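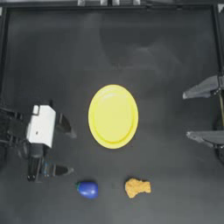 A yellow plate on a dark tabletop.

Call for participants: iron supplements and feeding practices in the first year

5 min read

The Fluvitz Maternal and Child Health Study is enrolling parents and guardians of infants in the Henham area. The study looks at how families follow advice on iron drops and first solid foods after leaving the clinic, and what makes that advice easier or harder to follow. It is run by the Pletau Institute for Family Health with the Wubshet Clinic.

An earlier round used clinic records from 3,028 births. Those records showed which families were given iron drops at the four-month visit. They did not show whether the drops were used, for how long, or what the baby was eating by the time of the next visit. The present round is meant to fill in that part.

Who can take part

You may be eligible if:

- you are 18 or older and the parent or legal guardian of a baby between four and six months old
- your baby was born at 36 weeks or later
- you live in Henham and expect to stay for the next eight months
- you can speak with study staff in English or Spanish

Babies who have had a blood transfusion, or who are being treated for a blood disorder, cannot be enrolled. You do not need to be using iron drops now. Families who breastfeed, use formula, or do both are welcome. We have places for 100 families, and 29 are still open.

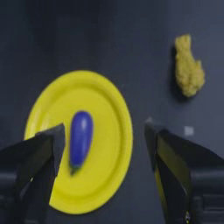

What you will be asked to do

There are three visits at the Wubshet Clinic, at enrollment, at nine months of age, and at twelve months. The first lasts just over 36 minutes and the other two are shorter. At each visit a nurse will weigh and measure your baby and take a small heel or finger prick sample to check hemoglobin. If the result is low, you will be told the same day and referred to your baby's own doctor.

Between visits you will keep a feeding diary for three days each month, on paper or by phone. Please bring the bottle of iron drops to each visit if you have one. A staff member will also call once to ask about how advice was given to you and whether it was clear.

The study does not provide treatment and will not change your baby's regular care.

Payment and travel

Families receive a $40 grocery card at each completed visit. Bus fare and parking are repaid at the front desk. Brothers and sisters may come along.

Privacy and consent

Your name is kept apart from your answers and test results. Taking part is voluntary, and you can stop at any time without giving a reason. A consent form will be read through with you before anything else is done.

How to sign up

Ask for a contact card at the Wubshet Clinic front desk, or leave your phone number with the nurse at your baby's next checkup. Enrollment closes when all places are filled. The last twelve-month visits are planned for May.
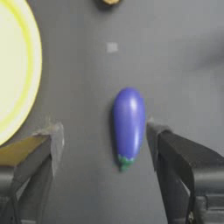
Toy eggplant, purple with a green top.

Posted 20 Sep 2021

Recent items

- Wubshet Clinic: new hours for prenatal visits
- Research nurse, part time, Henham
- Results from the Fluvitz birth records review
- Starting solid foods: a short guide for parents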